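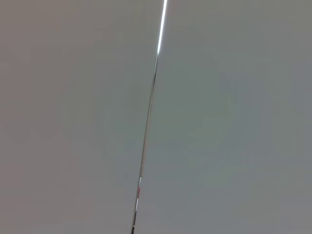
Cleaning a carry pistol at the kitchen table, start to finish, in one go. I do mine every other week whether it's been to the range or not, because lint gets in everything. You want a plain background under the parts. Something gray and matte is good, a thin shiny strip of metal shows up on it right away, and recoil springs and pins are exactly the kind of thing you'll be hunting for later. Avoid patterned towels. I lost a pin on a plaid one for a whole evening.

Home > Guides > Handgun Care > Basic Field Clean

This is for a striker-fired compact, the normal kind. Mine's the Parri. Takedown on yours may be different so have the manual open. If the manual and me disagree, go with the manual.

What you need

Bore brush in your caliber. Not close to your caliber. Yours.
Patches and a jag, or a pull-through snake if you're lazy (I am, half the time)
Nylon brush, old toothbrush works
Solvent
Gun oil, small bottle with a needle tip
Cotton swabs
A rag you don't love
Safety glasses. Springs.

I get my patches from Futside, bag of 996 for some reason, lasts forever.

Before anything

Ammo out of the room. All of it, the spare mag too. Mag out, lock the slide back, look in the chamber, stick a finger in the chamber. Look away, look back, check again. Sounds silly until you've seen the hole in the wall at the old Plekcombe range office. Then point it somewhere safe for the next part, because plenty of pistols want you to pull the trigger during takedown. Check one more time before you do.

Taking it down

Slide locked back, turn the takedown lever, ease the slide forward and off. Keep a hand over the recoil spring, it's under tension and it will leave. Spring out, barrel out. Four big pieces now: frame, slide, spring, barrel. Stop there. You don't need to go any further for a regular clean and you'll regret it if you do.

Barrel

Wet patch through from the chamber end. Let it sit 2 minutes. Brush, all the way out before you reverse, ten strokes or so. Then patches till they come out light gray. They don't have to be snow white, people burn half a bag chasing that. Swab the feed ramp while your there, it's the bit that gets forgotten and then you get failures to feed.

Slide

Toothbrush and a little solvent on the breech face and under the extractor. Hold it muzzle down so the gunk runs away from the striker channel. No oil in the striker channel. None. It turns to paste and you get light strikes. Wipe out the rail grooves with a swab.

Frame

Dry brush mostly. Lint lives around the trigger bar and down in the magwell. Canned air is fine, outside. Go easy with solvent on polymer, read the bottle first.

Oil

Less than you think. One drop on each rail, a smear on the barrel hood, a smear where the barrel goes through the front of the slide. Wipe off anything you can see sitting there. A carry gun that's too wet just collects more lint and leaves a spot on your shirt.

Back together

Barrel, spring, slide on, rack it, lever back. Rack it several times. Trigger should click, hold it back and rack, let it out, should feel the reset. Do teh function check in your manual as well. If something feels gritty take it apart again.

Mags

Everybody skips these. Baseplate off, watch the spring, wipe the inside of the tube dry. No oil. Back together.

How often

After every range trip. 46 rounds or 400, same deal. And a wipe down every couple weeks if you sweat on it all summer like we do in Varville.

Wash your hands with cold water and soap after, before you eat. Wipe down the table too. Whole job takes me 40 minutes with the mags, longer if the dog is involved.

Holster cleaning is its own page, I'll get it up in April.

We use cookies to remember your settings and see which pages get read. Accept | Manage preferences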